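Pendant lamps over a long table in an open office, how low should they hang?

Posted by Khoa Phan

Hello everyone. I am helping to arrange the lighting in a shared office in Mircombe. It is one large open room with a timber floor and a white ceiling. We want to put dome pendants over the long table where people eat lunch and have small meetings. The electrician asks me for the drop height before he orders the cable, and I do not know what to tell him.

My colleague says 695 mm from the table top to the bottom of the shade, because that is how it was in her old kitchen. For me this feels too low, as tall people will be looking straight into the bulb when they stand up. Also, must all the lamps be at the same height, or can they be uneven? The other half of the room has long fluorescent lights and I am afraid the two kinds will look strange together.

Thank you for your patience with my English.

Ánh Doãn

Hi Khoa. 695 is fine for a kitchen table where everybody is sitting, but in an office people stand and lean across to talk, so I would go higher. In our place we have 862 mm above the table and it is comfortable. Before you decide, ask the electrician to leave the cable long and hang one shade with a piece of string for a day. Let the tallest person and the shortest person both sit and stand there. Cut the cable only after this.

About the fluorescents, the colour of the light matters more than the shape of the fitting. If the tubes are cool white and the pendants are very yellow, you will notice it every afternoon. Choose a bulb which is a little warm but not orange. A dark shade also throws nearly all its light downwards, so do not count on the pendants to light the walkway.

For the heights, a loose arrangement can look very nice in a big room, when it is clear that you meant it.
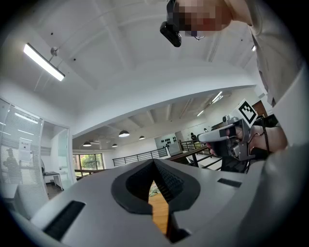
If you go with different heights, make the difference big enough. Two lamps that are only a few centimetres apart look like a mistake by the installer, and people will keep telling you one is crooked. Also check the ceiling first. Where there are exposed beams or a dropped section, the cable does not start from the same level everywhere, so measure every lamp up from the floor and write it on a drawing for the electrician.

Erhan Taşdemir

Put them on a dimmer. You will thank me in winter.

Trinh Võ

I agree with Ánh about the string. I only want to add, please check that the dimmer suits the LED bulbs you buy. Ours buzzed for 2 months until we changed it. And wipe the shades from time to time, dark ones show the dust more than I expected.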